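Flostis Two-Arm Garment Cell
Product safety notice and equipment information

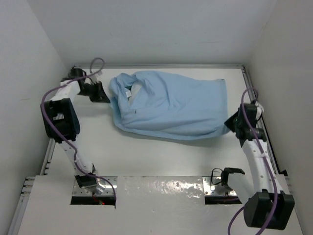 Flostis cell with a light blue garment on the work surface, both grippers at its edges.

Issued by Kakberg, September 25, 2024
Applies to: all Flostis cells supplied with the Imier gripper controller, version 27 or earlier

Summary of the fault

Kakberg has identified a fault in the Imier gripper controller which may cause one gripper to remain closed after the other has received a release command. Where this occurs during a stretch or fold, the garment is held on one side only and the free arm may continue along its planned path. The held arm may then pull against the fabric with more force than the cell is designed to apply.

The fault was first reported in July by Zhuravel, which operates the cell for garment handling trials. In that case a seam was torn and a wrist motor on the right arm overheated. No person was injured. Kakberg reproduced the fault on its own test cell after 478 cycles.

Action required

Owners should stop unattended operation until the controller has been updated. Supervised operation may continue under the following conditions.

The speed limit must be set to 100 millimetres per second for both arms.
The emergency stop must be within reach of the operator at all times.
Hands must be kept out of the workspace while either arm is powered, including when both arms appear to be at rest.
Cables along both arms must be checked before each session for wear, tight bends or loose ties, with particular attention to the elbow and wrist.

If a gripper fails to open, the operator must press the emergency stop and switch off power at the supply. The garment must not be pulled free by hand. An arm under tension may move suddenly when the fabric is released — the jaws should be opened with the manual release tool only after power has been removed.

Correction

Controller version 28 compares the position of both grippers before any shared movement begins and halts the cell if they do not agree. It is supplied free of charge to registered owners. Cells which have completed more than 2,000 cycles will also be offered replacement wrist motors for both arms.

Equipment

Two arms, left and right, each on a metal mounting plate
Pointed gripper on each arm
Smooth white work surface with metal rails
Enclosed workspace with pale walls at the back and sides

Orders for new Flostis cells are being accepted. Cells will be dispatched with version 28 installed.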